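Looking after a hand gripper, two seasons in

I have been promising this post since July, mostly to Siamak, who has asked me for it so many times that I think he only wants the part about the screws. So Siamak, the part about the screws is further down, and you are allowed to skip to it. Everybody else, get yourself something to drink, because I'm going to wander a bit.

For anyone new, I keep one hand-held gripper running at home. It's the kind you carry around by the handle, with two black jaws at the front and a blue ribbed pad on the inside of each one, and I use it to practice and record everyday pick-ups that a robot arm will be asked to do later on. Our little group calls the design the Ista. Melur Hidayat drew most of it, Ardalan printed the first jaws, and I am the person who has worn it out the most, which I say with some pride. I've had two sets of jaws on mine. The first set is in a drawer and I can't bring myself to throw it away.

Let me start with the pads, as they need the most care and get the least. They are soft and they pick up everything. If you work around fabric, and I nearly always do, you get lint packed down between the ribs until the pad is practically wearing a sweater. For a long time I wiped mine with a damp cloth across the ribs, and all that did was push the fluff down deeper. Wipe along the ribs. An old soft toothbrush is lovely for this, with plain water and one drop of dish soap, and then leave the pads alone until they are completely dry. I give mine 20 minutes by the kitchen window while I make lunch. I used to use rubbing alcohol, and I loved how clean everything looked afterward, but my first pair of pads went shiny and stiff by the end of spring and I'm fairly sure that was my own fault. Melur was very kind about it and sent me a new pair with a note that just said "soap."

While they're drying, bend each rib back gently with a fingernail and look down at the root. A tear always starts down there. A small one near the base of the pad can be lived with for quite a while, but a small one near the tip is going to catch on something the very next time you close on the edge of a box, and then you'll have a big one. I change the pads in pairs even when one of them still looks fine. I tried mixing an old pad with a new one last winter, thinking I was being thrifty, and every object I picked up rotated a little toward the old side, and I spent an entire evening taking the linkage apart before I worked out why!

Now, the screws. The pads on our design are held by round-headed screws near the base, two for each pad, and they go into the printed frame. Printed plastic doesn't like being tightened hard and then tightened hard again. My rule, learned from cracking one of Ardalan's nicest jaws, is to turn the screw backward first until you feel it drop into the old thread, with a tiny click you can feel more than hear, and only then go forward. Stop as soon as the head sits down. If the pad still wobbles, the screw isn't the problem, and leaning on it will only give you a cracked jaw and a wobbly pad. Usually there's a bit of grit behind the pad, or the hole has gone oval. For an oval hole Hamidreza Nikzad showed me a trick with a sliver of nylon from a cable tie, pushed in beside the thread, and I have one repair like that which has lasted all summer.

I keep a log of closes, and when the log reaches 4,000 I take the screws all the way out and look at them, whether or not anything feels loose. I know that sounds fussy. I'm a fussy person, and I like the little ceremony of it, with the screws in a saucer and the radio on. 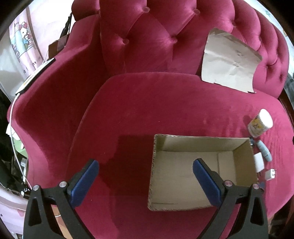
The other half of looking after a gripper like this is checking that the jaws still meet where you think they do. You can have clean pads and snug screws and still be off, and it creeps up so slowly that your hand makes up for it without telling you. I check mine in three ways and none of them needs any special equipment. First I close on a strip of ordinary printer paper and pull. It should drag evenly, and if it swings to one side as it comes out, one pad is touching before the other. Then I open the jaws all the way and look at them straight on, and compare the lean of the left with the lean of the right. They don't have to be perfect, but they ought to look like a matched pair. Then I pick up something with a thin wall, usually a cardboard box with the top open, by one side only, and lift it slowly. If the wall folds over toward me, I'm closing too low or too crooked.

I'm very attached to the cardboard box test and I'd like to make a case for it. Eyvindur Steinarsdóttir does all her checks on a machined aluminum block, and she gets beautiful, tidy numbers, and I admire them. But an aluminum block forgives you everything. Cardboard gives a little, and it tells on you. It also slides around if it's sitting on something smooth and digs in if it's sitting on something plush, so I try it on a hard table and then on upholstery, and I write down both. Soft surfaces are where I find the trouble, most of the time. You press down without meaning to, the thing you're reaching for sinks, and the tips of the jaws end up lower than they would ever go on a table. If there is any slop in the pivots, you'll feel it right then.

About those pivots. They want hardly any oil. I put a drop of light machine oil on a toothpick and touch the toothpick to the pin, work the handle open and closed until it feels easy, and wipe off whatever comes out the side. Wipe it really well, please. Oil finds its way down to the pads as surely as water finds the basement, and an oily pad will drop a box every time. Siamak uses a dry graphite powder and swears by it, and his gripper is smoother than mine, but his hands and his cuffs and his dog are all gray, so I've stayed with the toothpick.

The trigger spring is the only part I'd tell you to keep a spare of from the very first day. Mine came from Damari, in a little bag of mixed springs, and I went through the whole bag before I found the one that felt right. Too stiff and your hand is tired before lunch. Too soft and the jaws drift back open slower than you expect, so you set something down and it comes up again with you. When you find the good one, measure it, write the measurement down on tape, and stick the tape inside the lid of your toolbox. I did not do this the first time. I had to go through a second bag.

A few people from the Likisine list asked how I deal with small things – adapters, tubes, caps, the sort of stuff that piles up next to wherever you're sitting. The answer has more to do with care than with technique. Small slippery items get held right at the tips, and the tips are the part of the pad that wears first. If round things have begun to squirt out sideways, flip your attention to the last few ribs and you'll probably see they've been polished flat. I've tried roughing them up with fine sandpaper. It works for a day or so and then it's worse than before, so now I just change the pads and get on with my life.

What else? The jaws themselves. Ours have triangular cutouts low down to save weight, and the corners of those triangles are where I'd look for cracks. Hold the jaw up to a lamp and flex it a little with your thumb. A crack shows up as a pale line. I've read that some people fill them with glue, and for a display piece I'm sure that's fine, but once I see a pale line I write to Ardalan Rostami and ask nicely for a new jaw. He prints them slowly, and he prints them lying flat, and both of those seem to help. The Pakzad group prints theirs standing up and they go through a lot more of them.

My whole routine, written out, comes to a bit less than 60 minutes every other week, and a good part of that is waiting for the pads to dry. On ordinary days I only do the brush and the paper strip before I start, and I do them standing up with my coffee. If the paper drags evenly I go to work. If it doesn't, I sigh and get the saucer.

I still owe you a post about the handle, which I have rewrapped in three different kinds of tape with three different kinds of regret. And Melur has been hinting at a new pad shape with the ribs set a bit closer together, so I may have to redo everything I've written about lint. If you've found a better way to clean between the ribs, please do leave a comment. Hamidreza says he uses a piece of dental floss, and I haven't been brave enough to try it on a good pair.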